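Ticket 3147: Produce display basket, rim and base complaint
Status: Open, waiting on supplier
Opened by: Ximena Zepeda
Assigned to: Damián Montes
Product: Surari bread and produce basket, rectangular, dark brown

Customer report
Two problems listed. Small items catch in the side weave, and the basket rocks when set down on a flat counter. Customer uses it for mushrooms and rolls. Order was for 11 baskets, all from the September delivery.

Entry 1, D. Montes
Took one basket from the same delivery. Checked the inside first for broken strands. Floor strands are closely packed. The side walls have an open weave with small gaps, as in the catalog sheet.
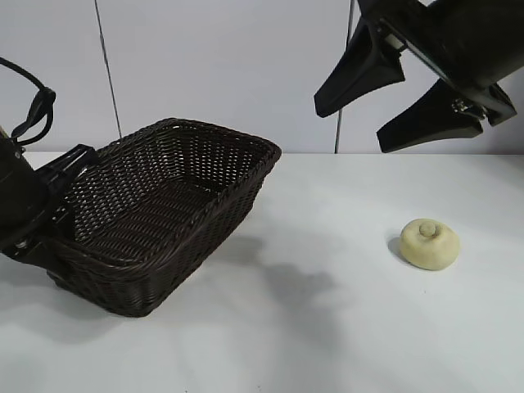
Basket inside, with one mushroom on the table.

Gaps in the walls are normal for this model. A whole mushroom will not go through. Stem trimmings and crumbs will. Suggested a cloth liner, part 45 on the accessory list. First complaint can be closed once the customer agrees.

Entry 2, D. Montes
Rocking not reproduced yet. Asked the customer which corner lifts and whether the basket had been stacked under load. No reply so far. Went on to the underside, looking for a strand that sits proud of the others or a rim that has pulled out of line. 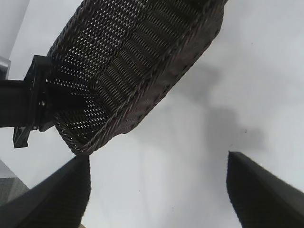
If a base strand is high, steaming and pressing under a flat board overnight usually brings it down. Do not cut it. A cut end works loose and the row next to it follows.

Entry 3, R. Bañuelos
Asked Emel for the permitted base tolerance. They quote 31 for the older size only, no unit given. Sent back for clarification.

Next action: Damián to call customer. Replace only the baskets that rock.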